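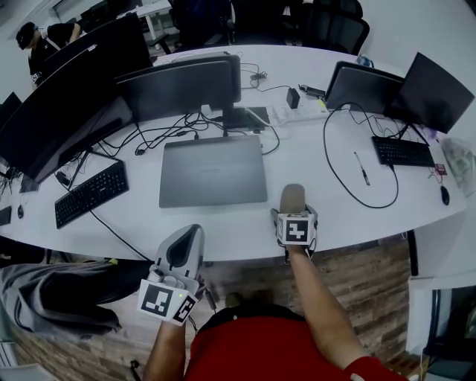
Paired hand-held grippers at a shared desk. Each carries a marker cube.

Prikari Hand-Held Gripper Pair

5 min read | 9 shares | 3 comments

The Prikari pair is a set of two hand-held grippers for recording manual tasks in ordinary workplaces. One operator holds both units and does the work through them. The recordings are used to prepare task programs for Clenholm bench arms, so that the person who knows the job can show it without writing code or driving the arm from a pendant.

The pair is sold for offices, stockrooms and light assembly areas. It is not rated for outdoor use, food handling or live electrical work.

How it fits the workday

A recording shift is planned around existing work. The operator picks a task from the Drarkik task list, performs it at normal speed, and marks the take as kept or discarded. Desk tasks on the standard list include closing and moving a laptop, straightening a keyboard, picking up a pen, and sorting cables. Sites can add their own tasks. New entries need a start state, an end state and a reset procedure.

Furniture does not have to be cleared or replaced. Monitors, chargers and loose cables can stay where staff normally keep them, and Clenholm recommends leaving them there. Programs prepared on a bare bench have performed poorly when moved to a desk in use.

Marker cubes

Each gripper carries a white cube with black square patterns. The tracking software reads the cube faces to work out the position and angle of the grip. At least one face per cube should stay in view through the take. Short losses are filled in by the software - longer ones are flagged and the take is held for review.

Wipe cube faces with a dry cloth. Do not use solvent, and do not place asset labels on any face. A scratched face should be replaced as a full cube, after which the pair must be calibrated again.
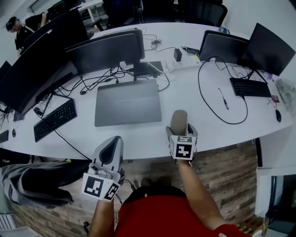 Working over the desk with both units. Marker cubes stay clear of the fingers.

What changes for staff

Operators remain in their own job grade during recording and are scheduled for it in blocks. The usual block is 600 takes, spread over 5 working days. Breaks are set by the site, but Drarkik locks the session after long continuous use and the lock cannot be turned off by a supervisor.

Once a program is released, the repeated part of a task moves to the arm. Setup, exceptions and quality checks stay with people. In practice this means less reaching and more time spent on review, and sites should budget training hours for it. Najafi, the service partner for this product line, runs the operator course on site or remotely.

Takes are stored under a session code. Names are not attached to recordings. People working nearby should be told when a session is running, and sites are responsible for their own consent notices.

Supplied with each pair

Left and right grippers
Marker cubes, fitted
Calibration board
Drarkik license, single workstation
Printed quick-start sheet

Service and ordering

Finger pads are wear parts and are ordered separately. Replace both pads on a gripper together. Calibration is due every 3 months, or after any drop onto a hard floor. Units returned to Najafi for calibration are normally back within 9 working days - loan pairs can be booked ahead.

Pairs bought before April use the earlier cube mount. The current cube does not fit it, so state the purchase date when ordering spares.

Page last revised Saturday, June 20, 2026.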